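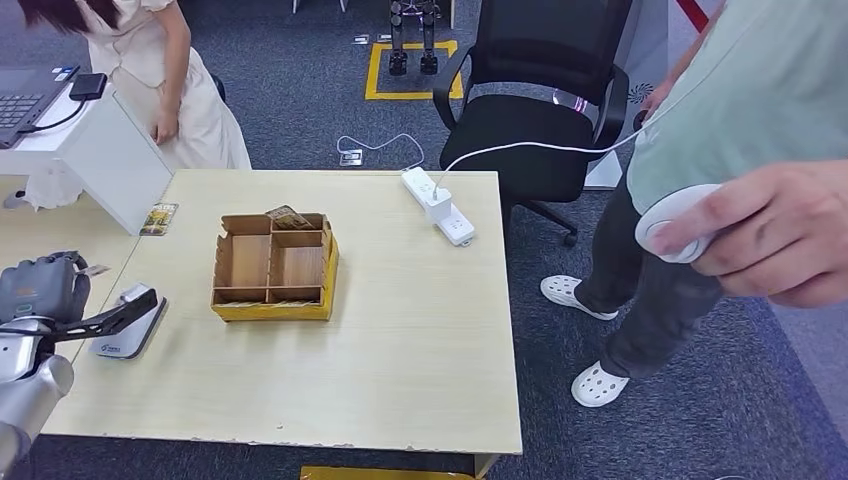
Cardboard organiser and power strip on the table.

Big news for anyone who flies out of Ilcombe -- the Nereck route is coming back! First flights in August, and I've already told everyone I know.

It'll be Koval running it, on their smaller turboprops. 168 flights across the season, both directions counted. Last time we had this route it was four a week and always full by Easter.

584 km as the crow flies. By train it's two changes and most of a day, so I am very, very happy about this.

Diarmuid Ní Bhriain from the Ilcombe route group says they had 2,308 signatures on the petition. The target was 2,000! Well done all of them.

Now for Dasunholm, please. There used to be a lovely little early evening flight and you could be eating dinner by the harbour at eight. I'd be on the first one.

Fares aren't up yet -- I'll post here as soon as I see them. If you spot them before me, shout!

Contact | © Ilcombe Departures | Back to top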